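Chapter 4
What Did the Robot Learn?

Every spring, student robotics teams stand beside a poster and announce that their machine "learned" to do a household chore. Treat that verb with suspicion. In this chapter we look at one such claim, made by a team at Istwood, and ask how much of it survives.

The team, led by Noémie Collet and Ehsan Bakhtiari, wanted a robot to fold laundry left on a bed. By June they had 472 recorded attempts and a success rate they were proud of. Their adviser, Farhad Alipour, asked to see the scoring sheet. A shirt counted as folded if it ended up smaller than it began. By that rule, dropping it in a heap would often pass.
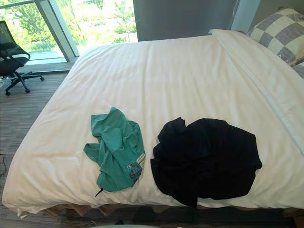

Clothes are a hard test for a machine. A box keeps its shape when you push it, and a shirt does not. A sleeve may be buried where no camera can find it, and dark fabric gives up few clues about where one fold ends and the next begins. A program that does well on one shirt, laid out the same way each time, may have memorized a motion and very little else.

When the team repeated the test with garments the robot had never handled, it managed 11 out of 26. Bakhtiari wanted to leave that number off the poster. Collet put it in the title.

Before reading Section 4.1, write down what you would accept as proof that a shirt is folded. Keep the page. You will be asked to attack your own rule at the end of the chapter, and most rules do badly.

4.1 Choosing a Measure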